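Slow robots deserve better scores
Jade Nuttall, 6 Jul 2024

In our field we like a single number. The robot finished the task, or it did not finish. I have worked on household cleaning for 11 months in the Hulme project, and I trust this number less every week.

Take litter on a bedroom carpet. A chip bag is flat and soft, a bottle rolls, a paper bag changes its shape when the fingers close. If three things reach the bin and the fourth stays on the floor, our old score says zero. The same zero goes to a robot that never moved.

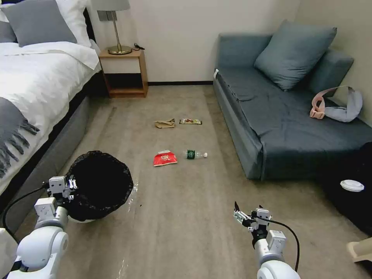 What we changed

My colleague Jailson Toledo proposed to score each object alone, in two parts: the grasp, and the drop into the bin. We ran 60 trials this way. The old score put our two policies level. The new one showed that the first policy was weak in grasping flat wrappers, and the second lost objects on the way to the bin.

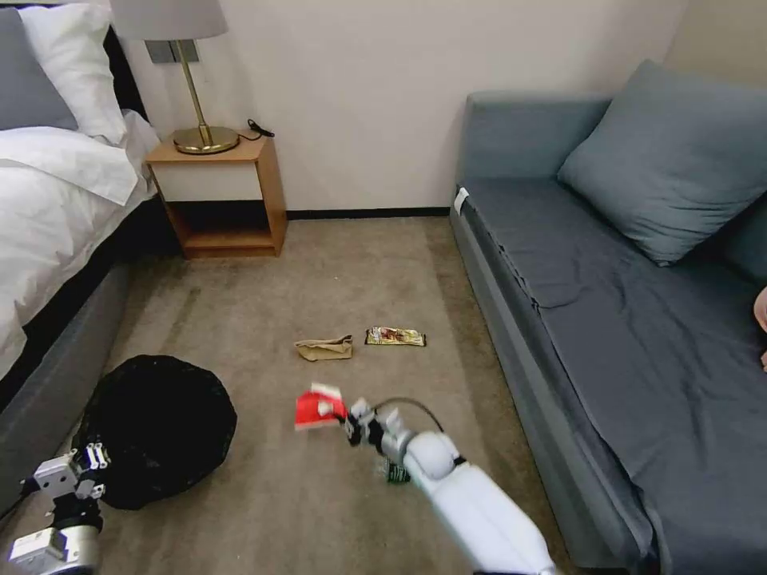
These are different illnesses and they need different medicine. For the first we collected 18 more demonstrations with thin packaging. For the second we are still looking, and I suspect the timing between the arms.

Georges Farah objects that partial credit makes weak systems look good. He has a point, and I would keep the strict score in every paper. But please print the other one beside it.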